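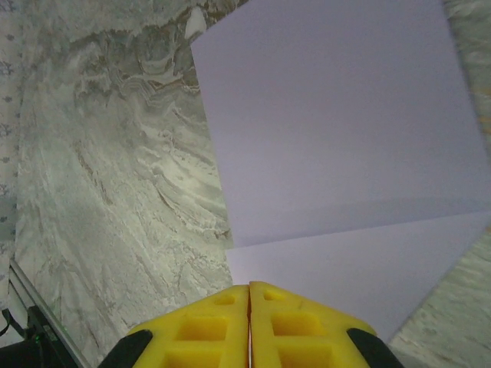 Projektbericht: Imitationslernen für das zweiarmige Falten von Papier

Projektgruppe Tavudo, Zwischenstand Juli

1. Aufgabenstellung

Untersucht wurde, ob eine aus Teleoperation gelernte Strategie einen Papierbogen zum Flieger falten kann. Kritisch ist die Führung der Falzkante, weil die Fingerspitzen das Papier dort in flachem Winkel berühren müssen.

2. Versuchsaufbau

Zwei Arme sind auf einer gemeinsamen Aluminiumschiene montiert. Die Zelle ist an drei Seiten mit gemustertem Stoff bespannt, der Boden ist marmoriert. Fremdobjekte im hinteren Bereich, darunter ein schwarzer Koffer und ein roter zylindrischer Gegenstand, gehören zur Bedingung »belegte Fläche«.

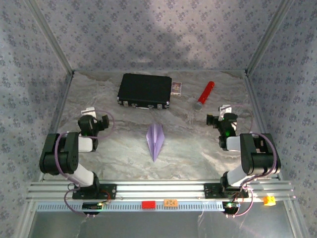

3. Daten und Ergebnis

Aufgezeichnet wurden 666 Episoden mit 30 Bildern pro Sekunde. Von 54 Testläufen auf belegter Fläche endeten 19 mit einem vollständigen Flieger. Häufigste Fehlerursache war ein Verrutschen der oberen Lage vor dem zweiten Falz.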